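Keeping Track of What's on Which Breaker

When we moved into the house on Katona Lane, the door of the breaker panel had one label on it, and it said "misc." It took me 11 years to do something about that, and I only did because I shut off the freezer one August while I was hanging a ceiling fan. So please learn from me and set aside an afternoon for it!

You need a helper, a pad of paper and a small lamp. My sister-in-law Sarla Dhillon stood upstairs with the lamp and hollered down the stairwell each time it went out — we've since learned to use our phones like sensible people. Switch off one breaker at a time and write down everything that quits, including the porch outlet and that odd one behind the couch. Do the computer last, and save your work first.

Write the final list in pencil. Rooms change their jobs over the years, and ours has been erased and fixed 6 times already. Tape a copy inside the pantry door too, and keep a flashlight close to the panel, with fresh batteries in it.

If you add a small box in a garage or shed, label it the same day, while you still remember which wire goes where. Leave the wiring itself to an electrician. Anything warm, buzzing or smelling of burnt plastic is a phone call, and please don't put it off until after supper. 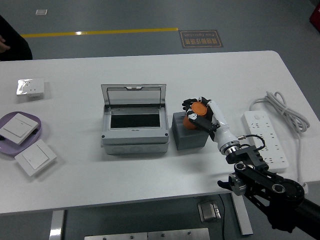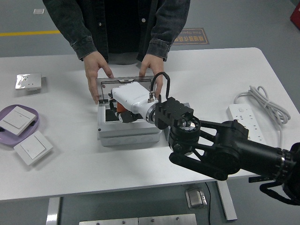

Gray electrical boxes with see-through covers, on a white table.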